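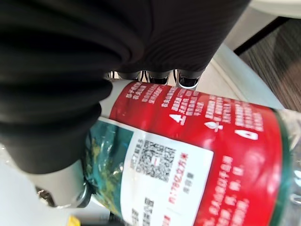
Ribbed black covering, with a metal bracket at lower left.

The thin blue sack and the price of a micron

Office waste liners are specified by three figures: width, length and film gauge. Buyers usually compare the first two and leave the third to the supplier. At Porberg, a converter of polyethylene film, gauge accounts for most of the complaints that reach Teresa Kinsella's test bench.

Her standard liner is 17 microns thick. A 9 micron grade sells for less and passes the same static load test, but it splits sooner once a corner of cardboard or a plastic fork is pressed against it.
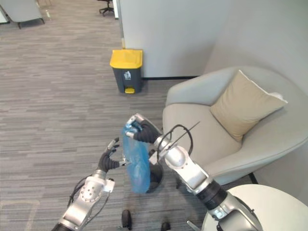

Resin choice complicates the comparison. Linear low-density film stretches before it fails, while high-density film is stiffer and tears along the machine direction once nicked. A blend sits between the two - and recycled content shifts the result again, as gels in the melt leave weak points in the film.

Kinsella's bench drops a weighted dart onto clamped samples, 200 to a batch. In January she failed a batch from the Skedell line after 209 grams proved enough to pierce half of it.

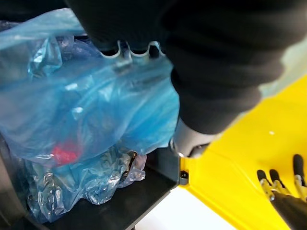 Reading the carton

Gauge should be printed beside the size. Where a carton says only "heavy duty," ask for the dart impact value and the test method. Suppliers who measure it will send both.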